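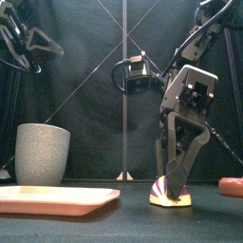

Emília Ševčík wrote in to say that small things look best with plenty of dark cloth behind them, and that in her kitchen in Plistov she would never have the patience to put out only a few at a time. I read that twice and smiled, as I've been slowly learning the very same lesson all year (my shelves will tell you how slowly!).

So this page is a little gallery of small things on a dark table, with dark curtains hung behind, and I've kept the words short, or as short as I ever manage. I began it in February with a shoebox of odds and ends from Prutden, and the list of pieces I want to get through has grown to 112, so please be patient with me. Bright colors come first, because yellow and purple cheer me up on a gray morning.

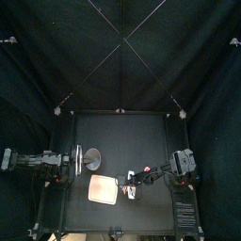

Bowls and boards get a turn too. I'm fond of a plain round bowl with a thin rim, the sort you reach for without thinking, and a square board with rounded corners sits so nicely beside one. Cream and peach are kind colors against black, and I'd happily have them on my own counter at breakfast. Nelli Huttunen likes her boards much darker, and we have agreed to go on disagreeing.

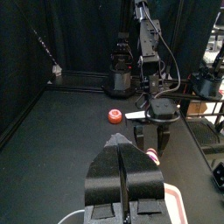 Reds and oranges I save for last, the way I used to with candy. A squat little round piece in red-orange doesn't need any company at all, to my eye, and having nothing touching it suits it very well. The next batch will be mostly blues and greens from the Lund box, once I've found the lid and dusted everything off.

Page updated Aug 9, 2023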